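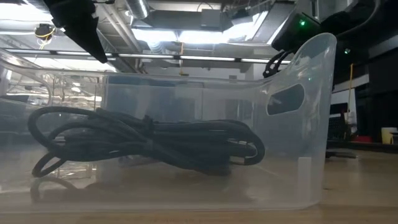 A redone dial is a ruined dial, Anca Cozma wrote to me after the last session, and she wanted to know why I had spent half an hour being polite about one.

It's a fair complaint, and it gives me a good way into this week, so thank you, Anca. I was polite because the watch in question was sold as redone, priced as redone, and bought by someone who liked it. My quarrel is with redone dials that get sold as untouched, and most of tonight's notes are about telling the two apart with a loupe, a decent lamp and some patience.

Collecting Older Wristwatches
Notes for Session Four: Dials, Original and Refinished
Sunee Panyasiri
Handout revised Jan 31, 2022

What we mean by the words

People in the trade use these terms loosely, so let's agree on what we'll say in class, even if the seller across the table says something different.

Original: the dial left the factory with this watch and has had nothing done to it beyond dusting. It may be spotted, faded or cracked and still be original.

Service dial: a dial made by the factory and fitted later, during a repair. The quality is usually very good. The style is often a few years too young for the case.

Cleaned: somebody has taken off dirt or tarnish and left the printing in place, or tried to. Cleaning is where a lot of nice printing goes to die, I'm sorry to say, and the thin lines of the minute track go first.

Refinished (or redone, or repainted, or, if the seller is feeling hopeful, "restored"): the old surface was stripped, and new paint or plating and new printing were put on the old plate. This was everyday work in a repair shop for decades. A customer brought in a watch with a grubby face and wanted it back looking fresh, and the shop sent the dial out and had it back in a few weeks. No one was trying to fool anybody. The fooling, where there is any, comes two or three owners later.

The Henach example

We'll keep using the Henach three-hand models, partly because I have far too many of them and partly because they're cheap enough that you can handle them without holding your breath. The ones I bring to class have the Grirnix movement, which we took apart on the diagram in Session Two. If you missed that one, all you need for tonight is that the dial is held by two little feet on the back, and that the feet go into holes in the movement and are gripped by screws at the side.

I bought my first Henach from the Iordache shop in Hemness, and I paid for it as an all-original piece. I was very proud of it for almost a year! Then I put it next to a second one and saw that the letters of the name were fatter on mine, and that the last letter sat a hair lower than the others. I had looked at that watch every day. It goes to show how much easier it is to see a fault when there's a good one sitting beside it, so please do get into the habit of comparing, with photographs if you can't get the real thing.

Where to look, and in what order

Start with the watch at arm's length, before the loupe comes out. Does the dial look the same age as the hands and the case? A worn case with thin lugs and a scratched back, and then a face as clean as a dinner plate, is a mismatch worth asking about. It does happen honestly. A good seal and a careful owner can keep a dial lovely while the outside of the watch takes a beating. Ask anyway.

Then the name. Factory printing on this sort of dial was done by pressing ink down from an engraved plate with a soft pad, and under the loupe it has crisp edges and a slight height to it. You should be able to see light catch along the edge of a letter when you tip the watch. Refinishers used the same method, and some of them were very good, but they were often working from a stock plate that was close enough, or from one cut by hand. Look at the thin strokes. Look at the space between letters. On the Henach dials the cross stroke of the H sits a little above the middle, and refinishers nearly always put it dead center.

Next, the minute track. Each mark should meet the ring cleanly. I like to follow the track all the way round slowly, starting at twelve, and I pay extra attention as I come past the hour markers. If the track was printed after the markers were masked or lifted, you'll sometimes find a mark that stops short, or one that runs up the side of a marker like paint on a windowsill.

After that, the very edge. Many original dials have a small notch or a clean bare rim where the factory held them. Paint that rolls over the rim, or that has filled in a notch, was put on later. You'll only see this with the watch out of its case, and I don't want anyone pulling a watch out of its case at a fair. Ask the seller for a picture of it out of the case, and be pleasant about it.

Last, the back of the dial. This is my favorite part, and I realize that says something about me. Refinishers scratched numbers into the back so that the dial would find its way home to the right customer. A light, hand-scratched number doesn't prove the front was redone (repairers scratched things everywhere) but it's a strong hint. On my own Henach there's an 84 scratched near one foot. The one I compared it with has a stamped 83 and no scratching at all. Don't read the stamped number as a year, by the way. I did for a long time, and I've had to go back and correct a good many labels.

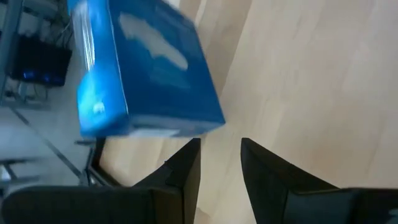 Surely the glow paint settles it, came the remark from the back row last April, and all this business with letters is only for people with nothing better to do.

I've thought about that one often. The glow paint is a real help, and I should have given it more room in the old version of this handout. On an older dial the glowing dots and the filling in the hands should have aged together, more or less. If the dots are brown and crumbly and the hands are bright and smooth, the hands were probably refilled. If both are bright and smooth, and the watch is as old as the seller says, something has been redone, though you can't yet say what.

What it won't do is settle the matter by itself. Plenty of the Henach dials had no glow paint at all, and there the letters are all you have. And paint can be mixed to look old. Coffee and tea have both been used, with varying success. A safety word while we're on the subject: on older watches the glow paint may contain radium. Don't scrape it, don't blow on it, don't open the case on the table where you eat. If you think you have one, leave the crystal on and talk to me before you do anything else.

What it does to the price

I'm always asked for a percentage and I never like giving one. It depends on how many of the thing survive with good dials, and on who happens to be in the room. What I can give you is a case we all saw. At the Hemness fair there were 3 Henachs on one table with the same case and the same Grirnix movement. The one with the spotted but honest dial was marked at 700 dollars. The bright refinished one beside it was marked lower, and the seller had written "dial redone" on the tag in large letters, bless him. The third had a service dial and the seller wasn't sure what to ask, so he hadn't put a price on it.

If you'd rather look at a clean dial every morning than a spotted one, buy the clean one at the clean one's price and enjoy it. A watch is a thing to wear. I only ask that you write down what it is, and keep the note with the watch, for the sake of whoever has it after you.

Questions worth asking a seller

Has the dial been out of the watch, as far as you know, and who did the work?
Do you have a picture of the back of the dial?
Are the hands the ones it came with?
Would you put "original dial" on the receipt?

The last one is the most useful of the lot. I've watched quite a few confident people become a good deal less confident with the pen in their hand.

For next time

Bring one watch, any watch, and a loupe if you own one. I have spares. Please write half a page on the dial before you come, in the order we used tonight: arm's length, name, track, edge if you can see it, back if you have a picture, glow paint. Say which term from the first section fits it best and how sure you are. "I can't tell" is a perfectly good answer as long as you say what you looked at.

We'll start Session Five with hands, and if there's time we'll get on to crowns, which I suspect there won't be.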